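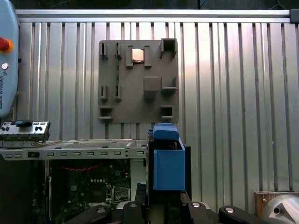 November 22, 2019

We finally got to put two grippers up against each other on the computer bench this fall, and I've been itching to write it up ever since! Quick version for anyone who just wants the news: the Harkel, our multi-fingered one, is staying on the arm through the winter, and the plain Plasport goes back on the shelf for now.

The job is taking apart old desktop towers. CPU out, memory out, drives out, and the small parts go into a printed fixture next to the case so we can find them again (the fixture is on its third redesign, and yes, I'm a bit proud of the new uprights). Riet Van Beek wrote the test plan back in October and she was strict about it – same towers, same order, same controller settings for both grippers.
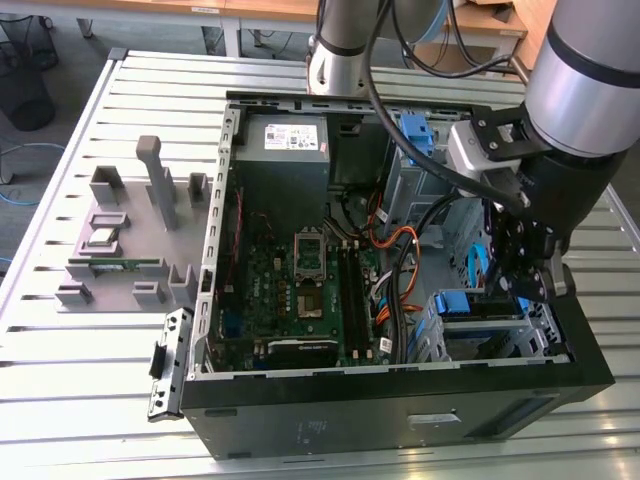 Memory modules went fine with either one, so I'll skip those. The drives were where it got interesting. Those blue plastic latches want a squeeze and a pull together, and there's hardly any room between the cage and the cables. Over 260 drive pulls the Plasport had 17 misses, nearly all of them because it came in a hair too wide and bumped the sheet metal. The Harkel had 3 in 250 (we lost ten runs to a loose connector, which was my fault, sorry Riet).
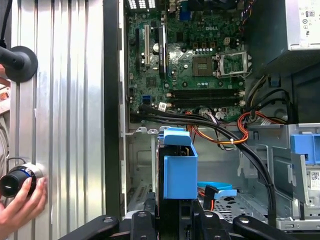
We also compared cameras while we were at it. The wrist view is great for lining up on a latch, but the fingers eat the bottom of the picture and shiny metal throws bright streaks all over the place. The fixed view beside the bench is calmer, though the arm likes to park itself right over the part you care about. So we're keeping both. Tuhumury, the software we use for matching up the two views, handled it well once I stopped fiddling with the exposure.
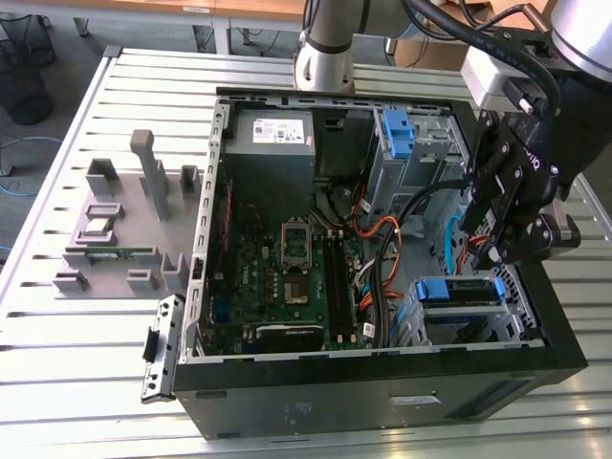

What's next

The folks at Randen are sending us a batch of slimmer fingertips, and I want to try those on the lower drive bays first. Riet is already rewriting the test plan. If you have favorite fingertips for tight sheet-metal work, please send me a note – I'll try nearly anything that bolts on!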